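Bottle sorting and label check – bench notes
2021-11-05
2 min read

The purpose of the session was to sort the beverage bottles held on the Jardine shelf and to decide which may be kept for the refill exercise. 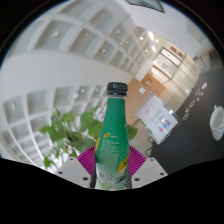

Stock was last reviewed in March, when the Jeseck sheet was drawn up. That sheet lists bottles by cap color and volume only. It makes no provision for sleeve type, and two bottles with different sleeves were entered on one line. The line has been split.

Full printed sleeves are to be recorded separately from paper labels. The green bottle with the black cap belongs in the first group. Its base is left clear below the sleeve, so the fill level cannot be read through the body and must be taken by weight. The 3,000 g scale is to be used, with the tare entered before filling. Nominal volume for this group is carried on the sheet as 500 ml pending a check against the Pato list.

Caps stay with their own bottles. Tamper rings are not to be cut off – the March batch was trimmed and the necks were scratched in the process. Barcodes should remain uncovered. Shelf tags go on the box, never on the sleeve.

The plant is to remain where it stands. Watering is done from the Gunis can, and no bottle from the sorted stock is to be used for this purpose.

Outstanding: replacement tags for the lower shelf; confirmation of the Pato volumes; a clean copy of the revised sheet for the binder.

2,188 views
2 comments
Share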